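Gwynne Lunch Club: progress report for the spring quarter

Hello again, and thank you for the patience while I got this together. I know it was due at the start of the month, but we were in the thick of the freezer business (more on that below) and I wanted to be able to tell you how it ended.

The short version is that we're open, we're busy, and your money is mostly spent on the things we said we'd spend it on. We served 1,248 lunches between February and the end of April, which is our best stretch yet. A typical session brings in around 50 people, and the tail end of March was a good deal busier than that - I think the bus change helped, now that the Custino Road route stops right outside our door.

The menu has settled down nicely. We started the year trying to do two hot choices every session and it was too much for the size of our stove, so now it's one hot dish, one soup, and bread. People grumbled for a week and then stopped! The bean and barley soup is the clear favorite. The fish pie was not, and I've quietly retired it. We've also started putting out a sheet by the door where people can write down what they'd like to see, and so far it mostly says "more pie" (fruit, I assume).

Now the freezer. The old Nosetti chest freezer died in early March with a good amount of stock in it, and we lost all the chicken and most of the bread. I moved 3 of the smaller budget items around to cover a replacement, as we talked about on the phone, and the new one is an upright that takes up half the floor space. The revised budget sheet is attached. The only thing that really got squeezed was the repainting of the dining room, and I'd rather have a freezer than a yellow wall.
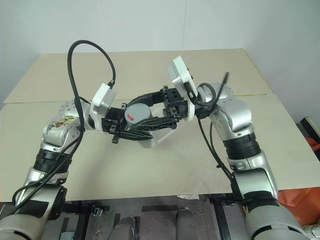

Takeout has been the other big change. When we applied, we expected a handful of people to want a meal to carry home, and we now have 19 regulars who do, mostly folks looking after somebody who can't get out. I didn't want to keep buying throwaway tubs, so we've moved over to containers that come back to us. A round one with a flat gray lid, like the one in the photo, is the kind of shape I like best for soup, and I'd be glad to have more like it next quarter. Returns have been good so far. We write the day's dish on a strip of masking tape and ask people to bring the container back the next time they come, and they do, by and large.

The food safety training went fine. Everybody who cooks has now done the basic course, and two of our helpers want to go on to the next level, so I'll be asking you about the leftover training money. We also switched our ordering over to Jostex, and it has saved me a whole evening a week of phone calls. Their deliveries come at 7 in the morning, a bit early for my taste, but the vegetables are much better than what we were getting.

What's not going so well: dishwashing. We have one deep sink and a lot of plates, and the last hour of each session is a traffic jam back there. I've asked for two quotes on a small commercial dishwasher and I'm still waiting on the second. The plumbing may need some work first, so please don't pencil in a number yet.

For next quarter I'd like to add one evening meal a month, keep takeout at its present size until the sink question is sorted, and get the dining room painted if there's anything left over. Receipts are in the folder with the budget sheet. The one for the bread trays is faded, so I've written the amount on the back in pen. Call me any time after lunch with questions.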